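Changes to player registration and loan rules for the coming season

The league office has finished its revision of the registration section of the rulebook. The new text applies to all clubs in the upper and lower divisions from the opening of the summer window. Club secretaries should read the full version, which was sent out in April, before submitting any forms. What follows is a summary of the parts that have drawn the most questions.

Squad lists

Each club must still file a senior squad list before its first league match. The list closes at 5 p.m. on the last day of the window. Under the old rule a club could file a partial list and add names by email until kickoff. That option has been removed. A player whose name does not appear on the filed list is not eligible, even if his registration card has been issued.

Players under the age limit for the reserve competition do not need to be on the senior list. They may appear in a senior match on the strength of their youth registration, provided the club marks them as such on the match sheet. The mark goes in the third column, next to the shirt number. Match sheets with the column left blank will be returned to the club for correction, and the result will be held as provisional until the corrected sheet is received.

Loans

A club may have no more than 3 players on loan from other clubs in this league at any one time, of whom no more than 2 may come from the same club. Loans from outside the league do not count toward either limit but must be registered in the same way. Cotitz and Vornero both asked whether a player recalled early frees up a place. He does, from the date on which the recall form is stamped by the office. The date of the agreement between the clubs has no bearing on it.

A loaned player may not appear against his parent club in a league match. In cup matches he may appear if the parent club gives written consent. The consent must reach the office by noon on the day before the match and must name the fixture. General letters covering a whole season were accepted in the past and will not be accepted now.

Emergency goalkeeper loans remain available outside the window. The borrowing club must show that no registered goalkeeper on its senior list is fit or free to play. A medical note is required for each injured goalkeeper. Suspension counts as not being free to play; international duty counts only if the call-up letter is attached. The loan runs for seven days and may be renewed.

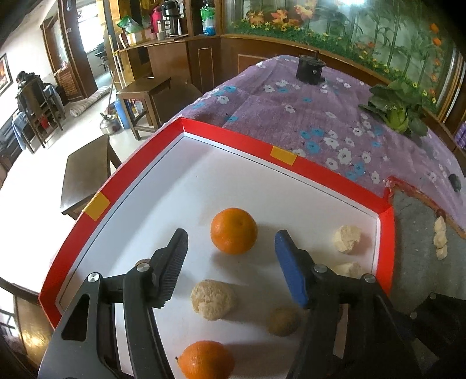 Transfer paperwork

Three documents are needed for a transfer between member clubs: the release form, the new contract, and the statement of amounts owed. The last of these is the usual cause of delay. It must be signed by both clubs and by the player, and it must list any unpaid wages, bonuses or signing fees from the old contract. If there is nothing owed, the statement must say so. A blank statement is treated as missing.

Where the two clubs disagree about an amount, the transfer can go through with the disputed sum noted on the statement. The registration then stands while the dispute is heard. Kosanholm used this route last season for a midfielder whose appearance bonus was in question, and the player was cleared before the hearing took place. Clubs should not hold back a signature as a way of pressing a claim. The rulebook now allows the office to register the player without the old club's signature if it has not answered within five working days.

International transfers follow the national association's procedure and are outside the scope of this revision. Allow more time for these. A request sent in the last two days of the window is unlikely to be complete before it closes.

Fees and fines

The fee for a standard registration is unchanged. The fee for a late change to the squad list, where one is allowed on medical grounds, is now 200. It is charged per player and must be paid before the change is processed. Fines for fielding an ineligible player are set by the disciplinary panel as before. The points penalty is also unchanged: the match is recorded as a 3-0 loss unless the score on the field was worse for the offending club.

Online system

Registration will be handled through the Mathur portal, which replaces the spreadsheet and scanned forms. Each club receives two logins, one for the secretary and one for a named deputy. Logins are personal. If a deputy leaves, tell the office so that the account can be closed and a new one opened.

Photographs for player cards must be uploaded in color against a plain background. Cards from last season remain valid for players who stay at the same club, and no new photograph is needed for them. Contract pages should be uploaded as one file, in order, with every page initialed. The portal rejects files that are locked with a password.

The portal shows one of four labels for each player: draft, submitted, query, and registered. Only the last of these means that the player may be used. Several clubs in the trial took "submitted" to mean that the form had been accepted. If a form is marked "query," the reason is given in the notes tab and the club has 48 hours to respond.

Questions about eligibility should go to Vasiliki Balaskas at the league office. Questions about the portal, including lost passwords, should go to Ilari Ruotsalainen. Please give the club name and the player's registration number in the subject line.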